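Greifer schießt nach Neustart über die Tischkante hinaus

Frage von Xinyi Qiu
Unser Arm läuft mit Lobo und macht riesig Spaß! Seit Freitag fährt er aber nach jedem Neustart mit vollem Tempo los, obwohl ich 20 % eingestellt habe. Aufgabe: Ketchup auf den grauen Teller, das grüne Sieb bleibt stehen.

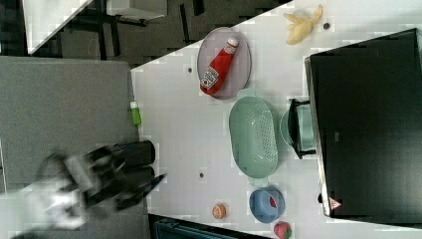 2 Antworten

Meifang Xu
Tolles Projekt! Das kenne ich -- Lobo setzt das Limit beim Neustart auf 100 zurück, wenn die Profildatei schreibgeschützt ist. Rechte prüfen, Limit neu speichern, dann erst Motoren freigeben. Und bitte: Not-Aus in die Hand, keiner in Reichweite, bis das sauber läuft!

Prallov17
bei mir wars das kabel. neues rein, läuft super -- viel glück!!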